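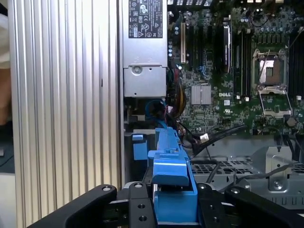

Speaker notes: Consumer leases and the end of term

14 July 2020
By the Madigan Credit Advice Service

We use cookies to improve your experience on this site. By continuing to browse, you agree to our use of cookies.

Opening remarks (allow seven minutes)

Acknowledge the host organisation and confirm that copies of the handout are at the door. State at the outset that the session provides general information and is not legal advice. Attendees with a client matter under way should speak to the duty solicitor.

The session concerns consumer leases for household goods. Credit contracts proper were dealt with in the May session and will be mentioned only by way of comparison.

What the client has signed

Many clients describe their agreement as "paying it off". Under a consumer lease, the provider owns the goods throughout the term, and the client pays for their use. Ask to see the whole contract, including the schedule, before giving any view on ownership.

Refer to the Prendero contract in the handout. The fortnightly payment is $50 and appears on the first page in bold. The total payable over the term appears on page four, beneath the delivery charges. Give attendees time to find both.

Note also the liability waiver, charged separately. Several clients of the Service understood this to be insurance. It limits what the provider may recover in certain cases of loss or damage, and it pays nothing to the client.

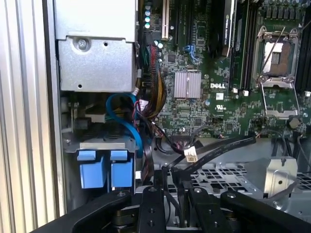

One caseworker at the May session objected that clients seldom ask about ownership until the final payment has been made, by which time advice on the contract is of little use. The Service accepts the point in part. A client at the end of term may still make an offer for the goods, and may still complain if the salesperson's statements about ownership were misleading. Early advice remains preferable.

Arrears and return of goods

In the past year the Service opened 137 lease files. The most common question was whether the goods could be handed back to stop the payments. Explain that early return may bring an end to the lease, but that a termination fee may apply and existing arrears will remain owing. The client should request a written payout figure before returning anything, and should obtain a receipt on return.
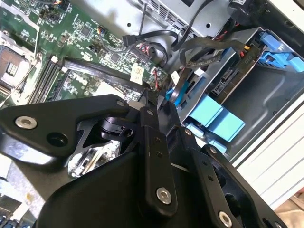 Condition on return is a frequent source of dispute. The Titier contract requires goods to come back "complete and in working order, fair wear and tear excepted", and does not say how this is to be assessed. Photographs of the exterior will settle an argument over scratches. They are less help with a desktop computer, where the circuit board and other internal components can be seen only once the case is open. Clients should ask for the provider's inspection report in writing, and should not open sealed goods themselves without checking the contract.

Hardship requests

Refer to the Lekemard template letter. It asks for a variation, gives the reason for the hardship and proposes an amount the client can sustain. Remind attendees that a proposal of $50 a month is of no use if the client's budget shows nothing left over.

If the provider refuses, the client may take the matter to its external dispute resolution scheme. Keep copies of all correspondence.

Questions

Take questions from the floor, then direct attendees to the evaluation form on the back of the handout.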